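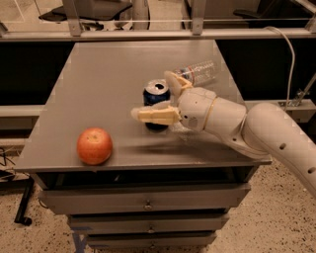 我戒甜饮料这件事，前前后后闹了好几年，身边的人都听烦了，所以今年七月又开始的时候我谁也没告诉，自己悄悄在日历上画了个圈。之前每次戒，我都把它想成一件跟糖有关的事，什么升糖、热量、代糖，看了一大堆，看完照喝不误。今年换了个想法，我想先弄清楚自己到底是在什么时候、什么地方喝的。一琢磨就发现，问题几乎都出在那种顺手的平面上：书桌角、鞋柜、窗台，还有灰色金属抽屉柜的柜顶，深蓝色的易拉罐已经开了口，立在那儿，旁边还有颗橙红色的圆果子，后头躺着个透明塑料瓶。三样东西摆在一起，我的手会先去拿哪个，我自己太清楚了，永远是罐子。果子要洗，瓶子要拧，罐子都开好了，端起来就是一口。

我以前觉得这叫意志力差，现在觉得这叫懒，而且懒得非常稳定（懒这个东西可比意志力可靠多了，意志力时有时无，懒是天天在岗的）。既然我这么懒，那就让懒来帮忙好了。下面絮叨絮叨这几个月我都折腾了些什么，有的管用，有的纯属花钱买教训，想到哪儿写到哪儿，各位凑合看。

先说说我原来喝成什么样。

早上起来不喝水，空着肚子出门，到公司楼下买一杯甜豆浆。上午喝咖啡，加糖加奶。中午吃外卖，套餐送一罐可乐，不要白不要。到了下午4点，人开始发飘，眼睛看着屏幕，脑子已经下班了，这时候必须来点冰的、甜的、带气的，听见拉环"呲"的一声，整个人就活过来半条命。晚上回家吃饭咸了，再喝一瓶冰红茶。睡前看剧，嘴里没味道，再摸一罐。

你要是问我一天喝多少水，我会很理直气壮地说我喝得可多了，我一天到晚杯子不离手！可是真正的白水，有时候一整天下来只有吃药那一口。

家里人早就说我，你这个喝法，牙要坏的。我嘴上说知道了知道了。后来牙真坏了，去补，医生让我漱口，漱完问我平时是不是爱喝碳酸饮料，我说还行吧。医生没接话，继续低头弄他的。那个沉默我记到现在，比批评我一顿还难受。补完牙走出来，嘴里麻麻的，半边脸像借来的，我站在路边，第一个念头居然是想买罐冰可乐敷一敷。敷完当然是喝掉了，从没麻的那半边喝的。

前两次戒是怎么失败的，也说一下。

第一次是猛戒。某天晚上刷到一篇特别吓人的文章，当场就把冰箱里剩的全倒进水池，一边倒一边觉得自己很了不起，泡沫咕噜咕噜往上冒，厨房里全是甜味。第二天下午头疼得厉害，以为是感冒，第三天还疼，脾气也坏，跟人说话带刺，回消息只回一个字。后来才想明白，我那时候喝的东西大半都含咖啡因，一下子全断了，不疼才怪。撑到那个周末，朋友聚餐点了一大扎，我说我就尝一口。后面的事就不用写了。

第二次是换着法儿戒，全换成无糖的。这个阶段持续得挺久，也让我舒舒服服地骗了自己挺久。无糖的嘛，随便喝，于是喝得比以前还多，冰箱里整排整排地码着，拿的时候一点负担都没有。问题是嘴巴一直被那个甜味养着，吃什么都觉得淡，白水更是咽不下去，觉得有股铁锈味（后来发现是水壶该洗了，这个另说）。再后来有一天超市无糖的卖空了，我站在货架前面想了几秒钟，拿了有糖的。心想就这一次。唉。

所以第三次，也就是今年七月这次，我没有定什么"再也不喝"的大目标。我定的规矩很小：家里和工位上，任何我伸手能够到的地方，不放开了口的甜饮料。想喝可以，得自己出门去买，买了在外面站着喝完，罐子当场扔掉，不许带进屋。

就这么一条。听着很傻，对吧，我自己也觉得傻。可是夏天下午出门这个成本，对一个懒人来说真的太高了！要换鞋，要拿钥匙，要等电梯，电梯里还可能碰见邻居，要聊两句天气，外头太阳晒得柏油路发软，走到便利店后背已经湿透。有好几次我鞋都穿上一只了，坐在门口想了想，又脱了，回去倒了杯水。

头几天很不习惯，手会自己往桌角摸，摸了个空，愣一下。我就在原来放罐子的那个位置放了一只杯子，里面永远有水，喝完了马上续，让手摸过去的时候别落空。手这个东西好哄得很，它要的好像只是有个凉凉的圆筒可以抓，抓到了就往嘴里送，送完才发现是水，也就咽下去了。

杯子我也折腾了好几个。最早买了一只Drultau的大水壶，1000毫升，壶身上印着刻度和鼓励的话，早上是"加油"，中午是"你很棒"，到底下是"最后一点点"。我看着那些字就来气，喝个水还要被一只壶哄。而且它太大了，灌满以后沉得像哑铃，单手举起来喝会磕到牙，对，就是刚补过的那颗。盖子还漏，漏在包里，泡了我半本笔记本，字全洇开了，晾干以后纸皱巴巴的像海苔。现在它在阳台上浇花，浇得挺好的，刻度也总算派上了用场。

后来又买了Jokex的一只保温杯，保冰效果好得离谱，晚上放的冰块第二天早上还在里头叮当响。缺点是开口小，冰块要一块一块往里塞，有时候卡在口上不上不下，得拿筷子捅。我用了一阵，夏天最热那段全靠它。后来天没那么热了，我发现自己最常用的还是厨房里那只普普通通的玻璃杯，小，轻，看得见里面有没有水，脏没脏也一眼就知道。一杯喝完就得站起来去倒，顺便活动活动，看看窗外楼下那只花猫今天睡在哪辆车的引擎盖上。

说到喝多少，网上都讲每天2000毫升，我一开始也老老实实照这个数去喝，结果就是不停跑厕所，开会开到一半坐立不安，晚上睡着了还要爬起来。我问过补牙的那位医生（他大概觉得我怎么什么都问），他说天热出汗多就多喝，不渴就别硬灌，看看小便颜色，浅黄的就行。我听了如释重负。从那以后再没量过，渴了喝，吃饭喝汤，西瓜也算在里头。

当然，光喝白水也确实没劲。我这个人嘴馋，要是一点滋味都不给，撑不了几天的。所以还是得有些替代的东西，下面这些是我试下来比较喜欢的，都很简单，写出来给同样嘴馋的朋友参考。

冷泡茶是头号功臣。睡前抓一小撮茶叶丢进玻璃罐，灌上凉白开，塞冰箱，早上起来拿出来滤掉叶子就能喝。茶叶用不着好的，我用的是过年别人送的那种礼盒绿茶，放久了热水冲有点涩，冷泡反而清甜。乌龙也好，茉莉花茶最香，红茶我觉得一般。茶叶别贪多，我有一次抓了一大把，喝完半夜两只眼睛亮得像路灯。

大麦茶适合晚上，没有咖啡因，有股烤焦的面包边的味道，放凉了喝特别解腻，配麻辣烫一流。我买的是Bindus的，散装一大袋，煮的时候整个厨房暖烘烘的香。就是袋子口的密封条很不争气，开过几回就合不上了，我用晾衣夹夹着。

气泡水我犹豫过要不要算进"甜饮料"里，想来想去决定不算，因为那个"呲"的一声对我太重要了。原味的气泡水刚喝是苦的，喝惯了倒觉得清爽。往里挤半个青柠，或者丢两片拍过的黄瓜，再来一小撮盐，下午4点那个坎儿基本能过。薄荷也行，阳台上种了一盆，长得疯，掐了又长，掐了又长，我现在看见谁都想送一把。

还有一样是酸梅汤，自己煮的，乌梅、山楂、陈皮、甘草，冰糖减到只有方子上的一小点。严格说有糖，我知道，可是煮一锅要泡要煮要放凉，麻烦得很，正因为麻烦，整个夏天我也没煮几回。麻烦真是好东西。

然后是水果。水果这块我以前特别失败，每次逛市场都雄心勃勃买一大袋，回家往冰箱抽屉里一塞，再打开的时候已经长毛了。现在的办法是买回来当天就洗，洗好擦干，放在一只浅口的大碗里，搁在我原来放零食的地方。需要削皮的基本不买，除非是芒果，芒果值得。桃子李子最好，洗了就能啃，站在水池边啃，汁水滴滴答答也不怕。番茄我也当水果吃，挑熟透的，咬开有沙瓤的那种，撒一点点盐。吃完一个嘴里是甜的，也就想不起来要喝甜的了。

小时候的夏天好像就是这么过的。那会儿家里没有什么饮料，大人把西瓜浸在井水里，傍晚捞上来，刀尖刚碰到皮，"咔"一声自己就裂开了。搪瓷缸里晾着凉白开，缸子边上磕掉了一块瓷，我每次都转到没磕掉的那边喝。跑了一下午，满头大汗冲进屋，咕咚咕咚灌下去，喝得太急，下巴和衣服前襟全湿了。汽水是有的，要过节或者考得好才有，玻璃瓶，喝完瓶子还得退给小卖部。我蹲在小卖部门口喝，舍不得喝快，气都跑光了，最后几口就是温吞吞的糖水，照样香得很。

不知道从哪一年开始，汽水从过节才有变成随手就有，我也从一个蹲着慢慢喝的小孩变成了一个一口气喝掉大半罐都没尝出味道的大人。写到这儿有点伤感，去倒了杯水回来接着写。

讲讲破戒。肯定破过，破过很多次。

最惨的一次是八月底赶一个稿子，连着熬夜，出门买饮料都买出感情来了，便利店的店员看见我进门就往冷柜那边瞟。规矩倒是没破，每回都是站在门口喝完的，半夜的马路很空，洒水车放着音乐开过去，我端着罐子往后退了两步，鞋还是湿了。稿子交掉以后睡了一大觉，醒来嘴里发苦，自己也不太想喝了，就又接上了从前的节奏。我没有从头算起。以前用过一个打卡的小程序，叫Geraghty，一天不断就给你点一盏小灯，我第二次戒的时候点到过177天（无糖的也让我算进去了，脸皮够厚），后来断了，灯全灭了，屏幕黑漆漆一片。我当时那个灰心啊，索性敞开喝了一个月。这次我没装它。喝了就喝了，第二天杯子照样放在桌角。

还有一次是同学婚礼，桌上全是橙汁可乐，连一壶茶都没有，我跟服务员要白开水，人家给我端来一壶滚烫的，大夏天，配冰镇的凉菜。我吹了半天喝不进嘴，最后还是倒了杯橙汁。那橙汁甜得我皱眉头，舌头上像糊了一层东西。隔壁座的阿姨问我是不是菜不合口味，我说没有没有，菜挺好的。当时心里还蛮得意，哟，舌头真的变了。

舌头变了这件事，是我最没想到的。前面两三个星期没什么感觉，后来有一天喝楼下那家的甜豆浆，喝了半杯觉得齁，以为他们换了方子，问了老板，老板说没换啊，一直这样。我改喝淡的，自己回家用破壁机打，豆子泡一夜，打出来有豆腥气也有豆香，两样都喜欢。咖啡里的糖也慢慢减没了，奶还留着，奶我是不打算戒的，人总得有点盼头。

身体上的变化嘛，体重掉了一点点，裤腰松了，我没有认真称，所以别问我数字。下午犯困还是犯困的，不过以前是喝完精神一阵，接着更困，现在就是平平地困一会儿，起来走两圈，过去了。皮肤没变好，该长痘还长痘。睡得比以前踏实，这个我觉得多半是因为晚上不碰带咖啡因的了。网上有人说戒了以后脱胎换骨，我没有，我还是我，就是牙不酸了，吃冰棍敢咬了。

也有人问过我，你不觉得亏吗，大热天连罐冰可乐都不能喝。我说能喝啊，我随时都能喝，下楼就行。他说那你怎么不下去。我说热。

真要说亏的地方，倒是有一个：冰箱突然空出来一大块，我不知道放什么好，就塞了一堆酱。豆瓣酱、芝麻酱、韭花酱、朋友从老家带来的辣椒酱，排得整整齐齐。于是这阵子吃得特别咸，吃完特别渴，水倒是越喝越多了。我妈来住了两天，打开冰箱门看了半天，说你这是要开火锅店。我说妈你喝不喝冷泡茶，她说凉的不喝，自己烧水去了。

我妈走的时候还顺手把我桌角那只杯子洗了，用小苏打搓的，杯底那圈茶渍搓得干干净净。我用了这么久都没注意有茶渍。

有几个零碎的小经验，怕忘了，一并记在这里。点外卖的时候在备注里写不要饮料，十家里总有几家照送，送来了我就转手给门卫室的大哥，他很高兴，我也清净。逛超市绕开饮料那条过道，从生鲜区进、从纸巾区出，多走几步路。家里来客人要备饮料的话买小瓶的，喝多少开多少，剩下的让人家带走，千万别说"放我这儿吧"。出门前先喝一大杯水再走，渴着进便利店等于饿着逛菜场。还有冰格，多买几个，冰块一定要够，夏天喝水只要够冰，我就没什么意见。

天凉下来以后怎么办，我还没想好。冬天我的老毛病是热可可和奶茶，那个比汽水还难，捧在手里暖呼呼的，外面又刮着风，光是那个纸杯的温度就够让人投降了。打算先买点陈皮和老白茶煮着试试，再把那只Jokex的杯子翻出来，装热的。要是你们有什么冬天喝的、不太甜、又能捧着暖手的东西，留言告诉我吧，做法越简单越好，步骤太多的我肯定不会做。

先写到这儿，大麦茶煮开了，我去关火。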